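Stories > Short Fiction > Workplace

The Pause Rule

The rule book at Stornden had 24 rules in it when Tala Saab started, and she was told to learn them before she touched anything. She read it twice on the bus. Rule 9 was the one people argued over. It said that an arm must stop before it reached into any shelf it shared with a person, and stay stopped until a person said go.

"It costs us," Kenji Blackwood told her on her first morning. He ran the night shift and had stayed late to hand over. "Every stop is a few seconds. Add them up."

"Who wrote it?"

"Hala Hattar. Ask her about it if you've got an hour."

Tala didn't ask. She sat at the desk and said go. The bins came in on steel carts from Kiltinia, the arm stopped, she looked at the screen, she pressed the key. By lunch she was pressing it without much looking. In the afternoon she caught herself with her finger down before the picture had even settled, and she moved her hand to her lap.

She told Hala that evening, because rule 3 said you reported your own mistakes the same day. Hala was eating crackers over the sink in the break room.

"Did anything happen?"

"No."

"Write it down anyway. Put the time."

So Tala wrote it down. It was the first entry in the log under her name.

By September the customer, a firm called Bimetti, wanted 2,000 bins a day, and the best the floor had done was 988. Nabil Shboul came down from the office with a proposal. The arm would stop only when its own software was unsure. The rest of the time it would go straight in. He had printed a copy for each of them, and he asked Tala to run a shift with him watching so he could see where the time went.

She pulled up the wrist view of the first cart.

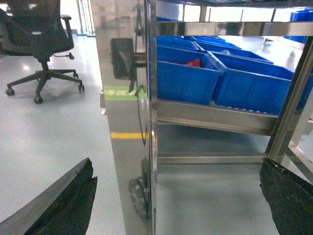 The wrist view at the stop, with blue bins on the cart shelf.

"Okay," Nabil said. "What are you looking for?"

"Whether it's clear to go in."

"And is it?"

She took her time. There was an office chair over on the left, with no one in it that she could see. The steel upright threw back bits of everything near it, a yellow stripe, a dark box shape. In the big bin at the front there was something small and red.

"What's the red thing?" she said.

Nabil leaned in. "A rag. Or a wrapper."

"Which?"

"Does it matter?"

"Rule 11. If you can't name it, you don't reach for it."

He looked at his watch, then wrote a number on his printout. Tala got up, put on her vest, locked out the arm and hung her tag on the switch the way Anoma Munasinghe had taught her, with the name facing out. It was a long walk around by the marked lane. Nabil came after her. He started to cut across between two racks and she said his name, and he went back and took the lane.

When they got to the cart she held the bin still and let him be the one to look inside.

He didn't say anything about it on the way back. At the desk she took her tag off, signed the sheet, and he signed under her as the witness. The whole thing had used up six minutes.

"What would the software have said?" he asked. "Sure or unsure?"

"I don't know. I don't think it gets asked about red things."

They ran the rest of the shift with the stops in. Nabil kept writing his numbers down. Near the end he asked if he could press the key for a while, and she checked the book - rule 6, trained staff only - and told him no. He could book the training with Anoma, she said. It took two days.

The proposal stayed on the board by the break room, with Hala's notes down one side in green pen. Kenji added a question of his own about the night shift. A week later Nabil's name was on the training list, under a man from Sabbagh and above someone whose writing Tala couldn't read.

Recent stories
The Second Key
Fifty Miles of Fence
What the Inspector Ate
Lights On at Kiltinia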